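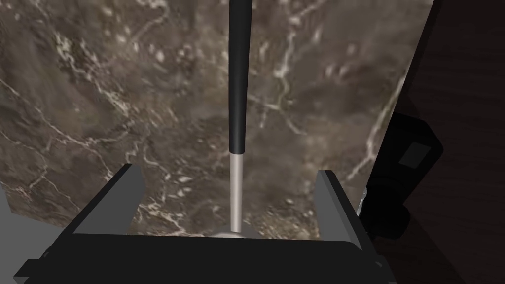
Mono-material pouches from Rallulix – anyone running them?

Packaging Floor Forum > Flexible > Films and Laminates

sealbar_sam
We do dry pet treats, mostly 500 g stand-up pouches with a zipper. Our rep is pushing hard for us to drop the PET/PE laminate and go to the all-PE film from Rallulix. The pitch is "drop-in replacement, same line speed, fully recyclable." I've heard "drop-in" before and spent two months scraping melted film off a jaw. Has anybody run this stuff for more than a sample roll?

corrugated_kate
Ran it in November on a Drernen form-fill machine. It is not drop-in. The sealing window is narrow, and at our old jaw setting the outer layer went tacky. We ended up at 115 C with a longer dwell and lost speed. The bags look fine on the shelf.

sealbar_sam
How much speed?

corrugated_kate
Eight bags a minute. Doesn't sound like much until you do it for a whole shift.

polybag_pete
Kate's result doesn't match ours at all. We run the same film with no drop. Were your jaws coated? If you put all-PE through bare jaws of course it sticks, and that isn't the film's fault.

corrugated_kate
They were coated. New coating, too. What gauge are you on?

polybag_pete
The heavier one.

corrugated_kate
So you're paying for more plastic to get the same bag. Great for the planet.

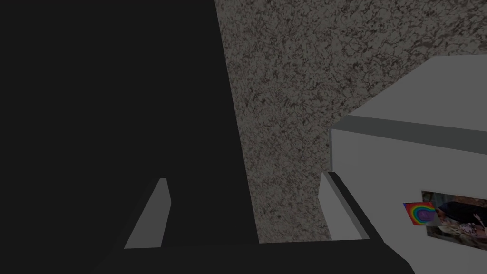 Light gray fingers and the dark housing beside them.

inkwell77
Can we talk about "fully recyclable" for a second? Recyclable where? My town doesn't take film at the curb. The store drop-off bin here went away last year and never came back. I asked the Rallulix booth at the Bidarmont show which sorting plants take printed, zippered pouches with a barrier coating and I got a brochure. The brochure had a leaf on it.

polybag_pete
The leaf is unfair but the point is fair. Still, you can't build collection for a material no one is making yet. Somebody has to go first.

inkwell77
Then they should print "might be recycled someday" on the bag and see how marketing likes it.

sealbar_sam
My buyer wants the claim on the front panel by spring. I asked the rep for a test report and what came back was a one-page summary from Yakubu with no method listed. Does that lab even test film, or is it a consulting shop?

linerboard_lou
Yakubu does test film. We've used them for drop tests and oxygen numbers. They write a full report, so if you only have one page, somebody upstream is holding the rest. Ask for all of it, and check that the sample they tested had ink and a zipper. A lot of these passes are on plain unprinted film.

inkwell77
^ This. Plain film passes everything.
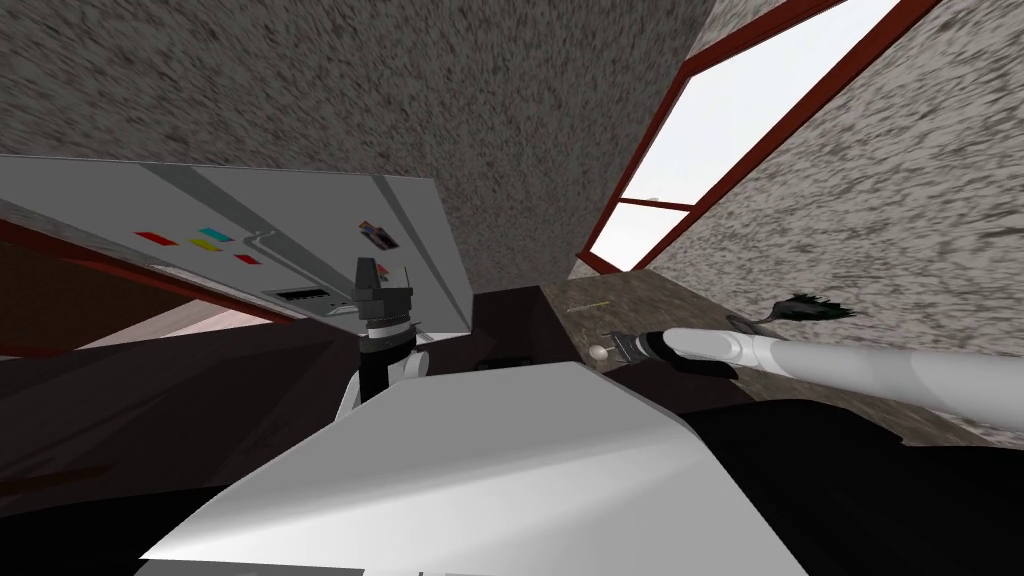

Window with a dark red frame, speckled wall and ceiling.

sealbar_sam
Update. Got the full report. Unprinted, no zipper. The rep says the printed version is "expected to perform similarly." He did offer a trial roll, 1,167 meters, if we pay the freight.

polybag_pete
Take the roll. Worst case you lose a morning and you have your own numbers.

corrugated_kate
Worst case he loses a morning, then the rep tells his buyer the trial "went well." Get the pass/fail limits in writing first – leakers, speed, zipper pull – and have the rep sign before the roll goes on.

linerboard_lou
Agree with Kate. And leave the claim off the artwork until the printed bag has been tested. Plates aren't cheap to redo.

sealbar_sam
Sent him the limits this afternoon. No reply yet.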